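How to pour from one paper cup to another without spilling

Jamilis Kitchen Notes - Basics

Pouring dry rice, lentils or beads between two paper cups is a good first exercise for a steady hand. You need two cups of the same size and a clear, pale table so stray grains show up. We buy Futen cups in sleeves of 10.

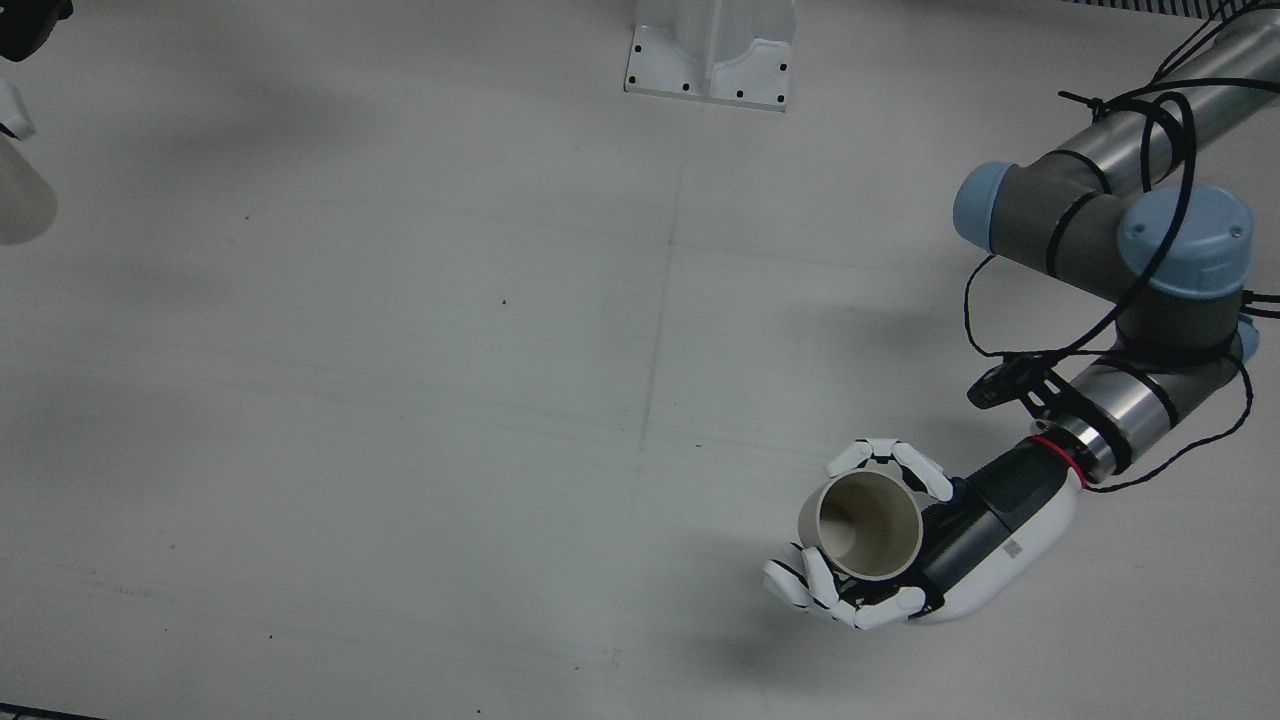
Start with the grip, as paper gives way under a tight squeeze. Keep the fingers curled round the side and leave the mouth open. With a plain beige cup it's easy to see the shadowed base inside, so check that it's clear before you fill it. Fill one cup to a third.

Hold a cup in each hand, a little above the table. The receiving cup stays upright and still - only the pouring hand moves.
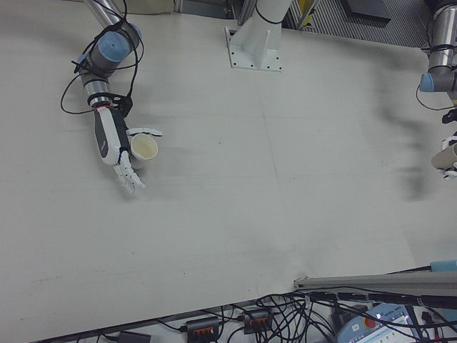

Bring the rims close together, but don't rest one on the other. Tip slowly until the first grains run, then hold that angle. If they come in a rush, bring the cup back a little and wait.

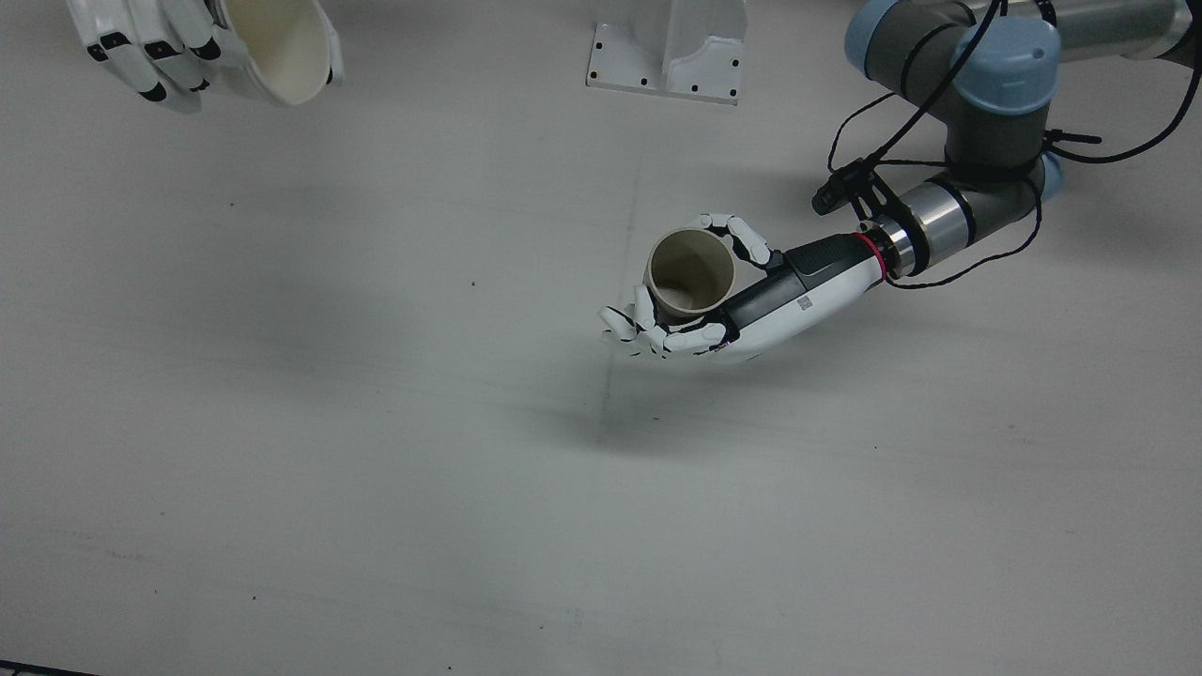

When the pouring cup is empty, turn it upright before you move it away. Swap the cups over and repeat 5 times. Stop if a rim has gone soft or bent, and take a new cup.

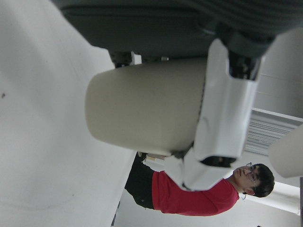

Can I use water?
Leave it until you can do a full set with rice and nothing on the table. Then start with cold water, a third full, and keep a cloth nearby.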